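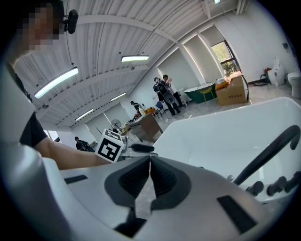
Figure 1. Hand-held grippers beside a white bathtub with black faucet handles.

Last updated Apr 11, 2021
4 min read
Apr 11, 2021 – Ruvari Course Notes

Chapter 6. Recording a Task by Hand

In the last chapter you wrote each motion of the arm yourself. That works for lifting a block, but a faucet handle takes a long list of small moves. In this chapter your team will do the job with a hand-held gripper and record it.

The Mudier project, which runs through the rest of the book, asks each team for 100 recordings of one bathroom task. A recording lasts no more than 24 seconds. Pick a task with a clear start and finish – turning one handle, for example – and write both down before you begin.

Section 6.1 covers how to hold the gripper. Section 6.2 explains the tag cube and why its faces must stay clean. Read both before the August lab.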